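Learning Shorthand at My Own Slow Pace

2018-07-02

I filled my third notebook last night and I am so happy about it!

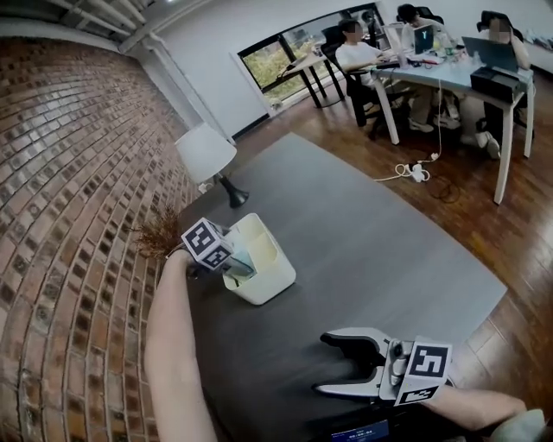 How it started

Back in January I picked up an old shorthand manual at the secondhand shop in Rikcombe. It has 300 pages and the previous owner, one Hildegard Hinrichs, wrote her name inside the cover in the most gorgeous looping hand. I bought it for the signature, really, and then I read the first chapter on the bus and missed my stop.

If you've never looked at shorthand, the idea is wonderfully simple. You write sounds, so "though" is two little strokes and all those silent letters go in the trash. Light curves, heavy curves, a dot here and there for a vowel (or no vowel at all, once you get brave). A whole sentence can fit in the space of my old grocery list.

What a normal evening looks like

I do one page of drills, then I copy a paragraph from whatever novel I'm reading, then I try to read back the paragraph from the night before. Reading back is the hard part! I spent ages last week on a word I was sure was "butter." It was "better." My friend Ute Wendt, who used to take minutes for a living, laughed at me over the phone and then told me to make my curves deeper, and she was right.

My best timed run so far is 43 words a minute. Ute could do three times that, but I was grinning all the same.

Pens and paper

Pencil works best for me because you can press for the heavy strokes. I tried a flexible fountain pen and loved the look of it, but my left hand smears everything. Smooth paper, wide lines, spiral at the top so it flips fast.

Next up is the chapter on phrases, where "I will be able to" turns into one long squiggle. I've peeked ahead already and I can't wait. If any of you write shorthand, tell me which system you use and how long it took before you could read your own notes!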